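Imatmont Household Vocabulary

Word list and usage notes, English with Tagalog and Spanish glosses
Maintained by Erlinda Castillo and Jerome Quiambao
Last updated April 3, 2019

What is in it

Imatmont is a list of words and short phrases people use at home when they talk about clothes, bedding, cooking and cleaning. Each entry has an English headword, a gloss in Tagalog or Spanish or both, and at least one sentence showing the word in use. The sentences come from notes kept by the contributors and were edited for spelling only. Where two people gave different sentences for the same word, both were kept.

Files

entries.tsv holds the main list, one entry per line.
sentences.tsv holds the sample sentences, linked to the main list by entry number.
variants.tsv holds spellings we did not choose as the headword.
notes.txt holds longer remarks by the contributors. It is not in any fixed format.

All files are UTF-8 with Unix line endings. Columns are separated by tabs. Empty cells are left empty and do not contain a dash or "NA". In version 2 the column "region" was renamed "place", so scripts written for the first version will need that one change.

Columns in entries.tsv

id: a number, never reused
headword: lower case unless it is a name
pos: noun, verb, adj or phrase
gloss_tl: Tagalog
gloss_es: Spanish
place: where the contributor learned the word
who: initials of the contributor 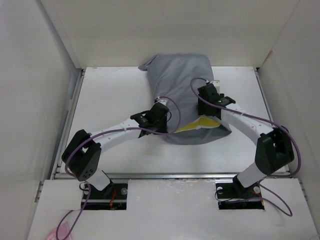
Words for the state of cloth gave us more trouble than any other group. English speakers on the list use "crumpled," "creased," "wrinkled" and "bunched up" almost freely, while the Tagalog contributors wanted "gusot" for most of them and "lukot" for paper and for cloth that has been squeezed. A gray cloth heaped up like the one in the picture, with folds all through it and a patch of yellow showing between them, was "crumpled" to Erlinda Castillo and "bunched up" to Jerome Quiambao. We kept both words as separate headwords and cross-referenced them. "Arrugado" is the Spanish gloss for "wrinkled" and "crumpled" alike. Sarahí Solís also supplied "hecho bola" for something wadded up, which is entered as a phrase.

"Lining" and "layer" are also separate entries. "Forro" is given for the first and "capa" for the second. Please do not merge them.

How entries were checked

Each gloss was read by one person other than the contributor. Rosalinda Quiambao read the Tagalog and Sarahí Solís read the Spanish, except for her own entries, which Amado Espiritu read. Disagreements are marked with a question mark at the end of the gloss. A random draw of 100 entries was read a second time, and 10 of those were changed, mostly for accent marks.

Known problems

The cooking section is thin on baking words.
Verbs are given in one form only. Tagalog verbs are listed in the form the contributor wrote down, so the focus is not the same from entry to entry.
The place column is blank for 40 entries.
Sorting by headword in some spreadsheet programs puts accented letters at the end.
A few sentences in sentences.tsv mix languages. These are left as they were given.

Use and changes

The list may be copied and changed for any purpose if the name Imatmont is kept with it. Corrections should give the entry number, the old text and the new text. New words are welcome with a sentence, and will be held over to the next version if they come without one.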